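The Bikdale Tool Library Turns Another Page
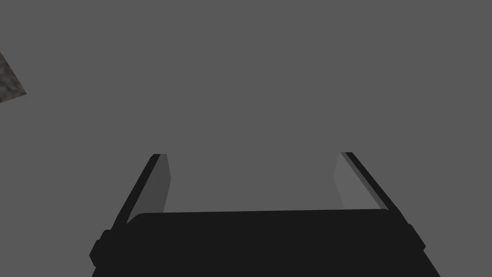

Dark gripper, gray background.

Well, neighbors, June has come round again, and the shelves at the Bikdale Tool Library are emptier than they have been since last summer, which as far as I'm concerned is the nicest thing I could report. An empty shelf means somebody is out there hanging a gate or finally fixing the back step. We lent out 2,310 items over the past year, and if you had told me that when we were working out of the old shoe shop on Horgan Street, I would have laughed and gone back to untangling extension cords.

The big news is that we have new hours. Starting this month we'll be open until 8 in the evening on weeknights, so those of you who commute back from Drendel no longer have to come tearing up the hill at ten to six with a belt sander under one arm (you know who you are, and we did always wait for you). Mornings stay as they were.

Pankaj Chauhan has been through the whole hand tool wall over the spring, sharpening chisels and oiling hinges, and he has put the planes back in an order that makes sense to him and, I'm told, will make sense to the rest of us in time. If you can't find the block planes, try the second bay on the left, low down. He would also like me to pass along, for the third newsletter running, that the good saws are not for pruning. We have pruning saws! They have orange tags, and there are plenty of them, so please take one of those and leave the tenon saws to the joiners.

A few things we could use, if you happen to be clearing out a garage. Bar clamps are always wanted, the longer the better, and so are socket sets with all their sockets. We have 53 adjustable wrenches at last check and would be very happy not to have another one. Paint sprayers we can't take at all, I'm afraid, as we've no place to clean them properly.

Omprakash Pathak is running his chair repair evening again, down in the Punard Room, and it filled up so quickly last time that he has added a second one. Bring one chair, wobbly or split but please not upholstered, and he'll show you how to knock the joints apart, scrape off the old glue and get everything clamped up square. I took my grandmother's kitchen chair last fall and I have been sitting on it every morning since, with my coffee, feeling very pleased with myself. The fee is still $60 for both evenings and covers glue and sandpaper.

Memberships run out at the end of the month for most of you. Renewal forms are on the counter by the door, next to the jar of odd screws, which you're welcome to rummage through while you wait.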